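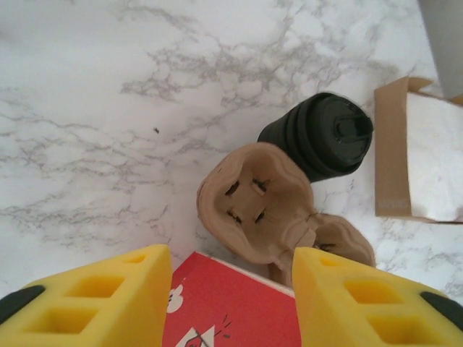
How to Clear Takeout Packaging Off a Marble Counter and Clean Up Afterward

Takeout packaging tends to land on the first flat surface inside the door, and in a lot of kitchens that surface is the counter. On laminate you can leave it until morning. On marble, coffee is worth dealing with the same evening. Marble is a soft, porous stone. Coffee can stain it, and anything acidic, such as soda, tomato or lemon, can etch it, leaving a dull spot that no cleaner will lift.

The steps below cover a small pile: a cup with its lid, a molded pulp carrier and a cardboard box or two. It takes almost no time once you have done it twice.

What you need

A bowl or the kitchen sink
Two soft cloths, microfiber or old cotton T-shirt
A pH-neutral stone cleaner, or plain dish soap and warm water
Your recycling and compost bins, or a bag for each

Step 1: Stand up or remove the cups

Start with any cup that is lying on its side. Lift it straight up with the lid on and carry it to the sink before you open it. Even a cup that feels light can hold a spoonful of coffee under the rim, and the sip hole is where it comes out. Don't slide the cup across the stone.

At the sink, pull off the lid, pour out what's left and give both pieces a quick rinse.

Step 2: Check the carrier

Turn the pulp carrier over and look at the bottom of each cup holder. Pulp soaks up spills and holds them, so a carrier can be damp underneath when the top feels dry. If it is damp, move it off the marble right away and wipe where it was.

A clean, dry carrier can go in with paper and cardboard in most places, and many compost programs take it too. One with grease or a lot of milk on it should go to compost or the trash. They also work well for seedlings. Put one pot in each holder and set the whole thing on a tray.

Step 3: Empty and flatten the boxes

Look inside first for napkins, sauce packets and receipts. Tear out any plastic window. Then open the glued flap and press the box flat. Glossy printed cardboard is normally fine to recycle as long as it's clean. If only one side is greasy, tear that side off and recycle the rest.

Step 4: Sort the cup and lid

Paper hot cups usually have a thin plastic lining, and many curbside programs won't take them. Black plastic lids are also a problem in some areas – the sorting machines can have trouble reading the color. Check your local list. If neither is accepted, both go in the trash.

Step 5: Pick up crumbs, then wipe

Pick up crumbs and specks dry, with a fingertip or a folded cloth. Sugar and grit can scratch a polished finish if you rub them around under a wet rag. After that, wipe with a damp cloth and a little neutral cleaner, working from the back of the counter to the front. Dry with the second cloth.

Skip vinegar, lemon cleaners and scouring powder on marble.

If you find a coffee ring

Mix baking soda and water to a thick paste, spread it over the mark, cover it with plastic wrap and leave it overnight. Take off the wrap, let the paste dry, then wipe it away with a damp cloth. A darker stain may need a second round.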